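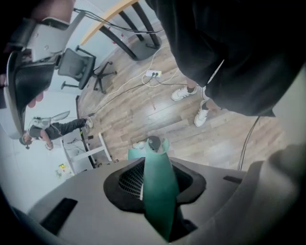 Under the Desk

Most home offices are planned from the tabletop up. The desk is chosen, then the chair, then the lamp, and the wiring is left to find its own way to the outlet. Within a few weeks the floor holds a power strip, several loops of slack cord and a layer of dust that no vacuum head can reach without snagging something.

Over the past two weeks a large number of people have set up desks in rooms that were never meant to hold one. The wall outlets in these rooms were placed for a bed or a sofa. The desk goes where the light is good or where the door can be shut, and power has to travel to it. What follows is a working order for dealing with that distance on a hard floor, where every cord is visible and every chair caster is a hazard to it.

Start with the load

Before moving anything, unplug the strip at the wall and identify each cord by following it with a hand from the plug to the device. Mark both ends with masking tape and a pen. In most rooms at least one cord proves to be feeding nothing.

Read the rating molded into the back of the strip and compare it with the labels on the equipment. A laptop, a monitor and a lamp together draw very little. A space heater or a laser printer is another matter, and a heater goes straight into a wall outlet, never into a strip. One strip should not be plugged into another. If there are too few sockets, buy a longer strip with more of them and retire the old one.

Where the strip goes

A strip on the open floor is easy to reach and easy to kick. It collects dust around the plug pins, and a spilled glass of water will find it. There are three better positions.

The first is the underside of the tabletop, toward the back. A wooden top will take short screws, but measure its thickness first and choose screws that stop well below the surface. Many strips have keyhole slots on the back. These hold adequately when the strip is mounted against a vertical surface and poorly when it hangs upside down, so under a top it is better to use a tray or a pair of brackets. The Brerley wire tray, tested for this article, carried a full-size strip and two power bricks without sagging. Its supplied screws were too long for a thin top and had to be replaced.

The second is the inside of a desk leg. Metal legs rule out screws but accept straps. Two hook-and-loop straps, pulled tight, will hold a light strip. On an angled leg, the lower strap does most of the work and should sit directly above a joint or foot if there is one. On a straight leg the strip tends to creep down over time and needs to be checked.

The third is the baseboard behind the desk. It keeps the weight off the furniture and allows the desk to be moved, at the cost of crawling under it to reach a switch.

Slack

A device cord that is too long should be folded back and forth into a flat bundle and fastened loosely at the middle. Tight coils strain the conductors at the bend and trap heat under load. Leave enough free length for the desk to be pulled out 10 inches from the wall without tension on anything.

Reusable straps are preferable to plastic zip ties, which have to be cut off each time a device is changed, often with a blade held close to the insulation. We used Clono straps, sold in packs of 50. A normal desk needs far fewer, and the remainder are useful in the garage.

Adhesive clips are the weak point of most systems. They hold on clean, sealed wood and on smooth metal. They let go of painted walls, usually taking a disk of paint with them. Wipe the surface with rubbing alcohol, press the clip for a full minute, and leave it overnight before hanging a cord from it.

The floor crossing

Ideally one cord reaches the floor, and it runs along the wall. Where it has to cross open boards, use a low-profile cord cover with beveled edges, and run it parallel to the planks if the layout permits. Avoid double-sided tape on finished wood. The adhesive softens in warm weather, and a cover put down in March may take some of the finish with it in July. The Amini cover has a rubber base that grips without tape. It shifted slightly under foot traffic and did not need correcting more than once a week.

Never run a cord under a rug.

Casters deserve separate attention. A five-star base puts a good deal of weight on each small wheel, and a wheel that rolls over the same cord all day will crush the insulation. Hard casters also scratch plank floors, particularly with grit in the seams. Soft-tread replacements fit most chairs and pull in and out by hand. Sit in the chair, roll it to the limit of its normal travel in every direction, and keep all wiring outside that area.

After the work is done, run everything for an hour and put a hand on the strip and each plug. Slight warmth at a power brick is normal. A warm strip is not, and should be taken out of use. Vacuum beneath the desk, then move the masking tape labels to a spot on each cord where they can be read without lying down.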